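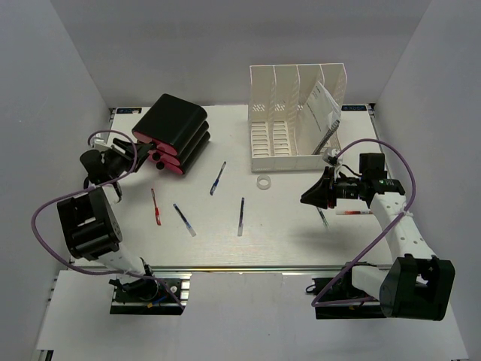 Notebook home | Previous entry | Next entry | Bench stock | Search

Thursday, December 1, 2022

Desk storage, second round. Items on the white table: the black three-tier organizer with the pink-red ends, and the white four-compartment file holder. The Flukard sample has gone back to Flitthorpe and is out of the comparison. Notes from September still apply to it.

Three-tier organizer. Stands turned diagonally so the end faces and the stepped side can both be reached. Footprint is larger than I would like for the volume it gives. The top is smooth with rounded corners and has no lip, so pens migrate if the desk is knocked. Paper clips stay put. A full box of 500 staples on the top tier made no difference to stability. The black knobs are a good size for a gloved hand - keep this in mind for the Piltbridge order, where the users will be in nitrile most of the day. Black shows dust badly.

File holder. Four upright slots, thin dividers, high curved back, low wall in front. Loaded one slot with 32 sheets in a card folder. Folder stood straight. Eight sheets without a folder slumped and curled forward over the front wall within the hour. Conclusion for loose paper: always use a folder, or fill the slot properly.

The slotted floor panels let grit through onto the table, which is fine, but small items go the same way. Lost a washer and found it when the holder was lifted. Not suitable for hardware of any kind. The perforations in the panels behind are too small to take a standard cable tie; tried 2 sizes.

Placement. Holder goes at the rear, right of center, against nothing. Organizer rear left. This leaves the front of the table clear for writing and for the parts tray. Tried them the other way round in September and kept reaching across the organizer to get at the folders.

To do:
- weigh both pieces empty and full, kitchen scale is good enough
- felt pads under the organizer, check for marks on the white top
- labels for the four slots: Piltbridge, Flitthorpe, Price, open
- ask Price whether the file holder comes with a solid floor

Divider stiffness still not measured. The dividers flex when one slot is packed and its neighbor is empty - need a repeatable load before I write down a number.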